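Ticket: Labels print with wrong letter case after update
Product: Dolix label module
Site: Cirkham
Opened by: Roxana Paucar
Status: Pending vendor

09:10 Roxana: Since the May update every shelf label comes out in capitals. Our stock codes use small letters to mean things. "Ba" is a box of assorted, "BA" is a bay. We now have a great many bays.

09:35 Support: Please restart the print service.

09:50 Roxana: Restarted. Still shouting.

10:20 Support: Could you check Caps Lock?

10:22 Roxana: I have checked Caps Lock. It is as off as it has ever been.

11:05 Support: Thanks for your patience. We sent a run of 10 test labels from our end using the old Esimer template. Did they keep their case?

11:15 Roxana: They did. They also came out in the wrong tray, but I'll open another ticket for that when I feel stronger.

11:40 Support: So the fault is in the new template. Under Layout, then Text, there is a setting called Normalise. Please set it to None and save under a new name.

12:05 Roxana: Done. Single labels are fine. Batches over 100 go back to capitals, and I have 3,000 to print for the Muñoz order.

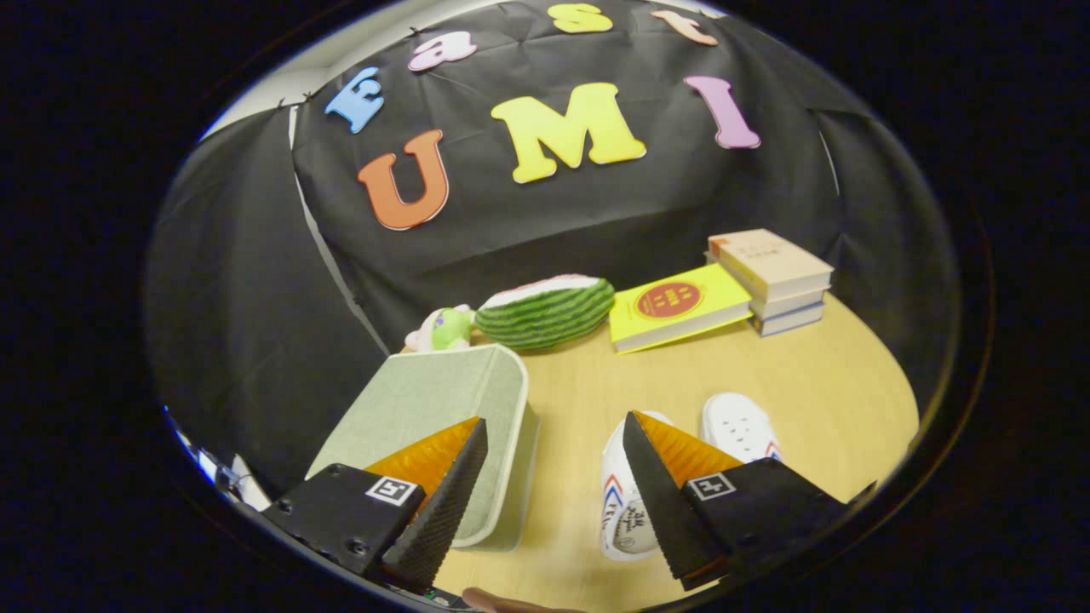
12:30 Support: The batch printer keeps its own copy of the template and ignores yours until the copy is cleared. It is meant to leave mixed case alone, so a line such as "East" over "UMI", like the foam letters on the black cloth, should print with its small a, s and t intact. Please clear the copy under Tools and send one batch.

13:10 Roxana: Cleared. First 2,000 correct, then capitals again. Progress, of a sort.

13:25 Support: Passed to the developers. Please print in smaller batches for now.

13:26 Roxana: I had got that far.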